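Progress report to Duman, second reporting period
Project: Refractory lining wear in the Skollodis ladle line
Prepared by: Yabsira Hadgu, Prundero
May 11, 2026

Status

Work is on plan except for the slag sampling, which is behind. Spending is within the approved amount and we are not asking for any change to the budget.

Work done since the last report

The wear survey is finished. We measured lining thickness at the slag line, the barrel and the bottom of each ladle in the test group, at the start of the campaign and again at each reline. In total we have 216 thickness readings that passed the quality check. Readings taken on linings with loose skull attached were thrown out and are listed separately in the data file.

Wear is heaviest at the slag line, as expected. The part we did not expect is the difference between the two sides of the ladle. The side facing the tap stream wears faster than the opposite side, and the gap grows toward the end of the campaign. We think the stream is hitting the wall early in the tap, before there is enough steel in the bottom to take the impact. The shop has agreed to move the ladle car stop position for a trial.

The preheater at Civcombe was out of service in January for a burner replacement. Ladles in that period went into use with colder linings than normal. We have kept those heats in the data but marked them, and the wear rates in the attached tables are given with and without them.

The thermal model now runs with the new brick properties. Shell temperatures from the model agree well with the readings on the barrel. Agreement near the lip ring is poor. The model treats the ring as a perfect contact and there is clearly a gap there in service. This will be corrected before the model is used for any lining design.

Slag sampling

We planned to take a slag sample from every trial heat before and after treatment. The "before" samples are nearly complete. Many of the "after" samples were missed when the caster was short of time. We have asked the shift managers to hold the ladle for the sample on trial heats only, and they have accepted this.

Spending

The main cost this period was magnesia-carbon brick for the 2 trial linings. The dip thermocouples came in around $2000 under the estimate, and we would like to carry that amount over to lab charges for the late slag samples.

Plan for the next period

Run 3 full campaigns with the new ladle car position.
Correct the lip ring contact in the thermal model.
Finish the slag analyses and match them to the wear readings.
Send a draft of the lining recommendation to Skollodis for comment.

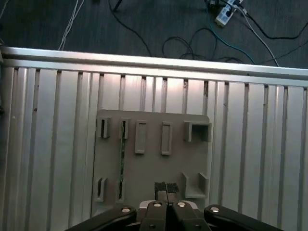

Slotted aluminum profiles and floor cabling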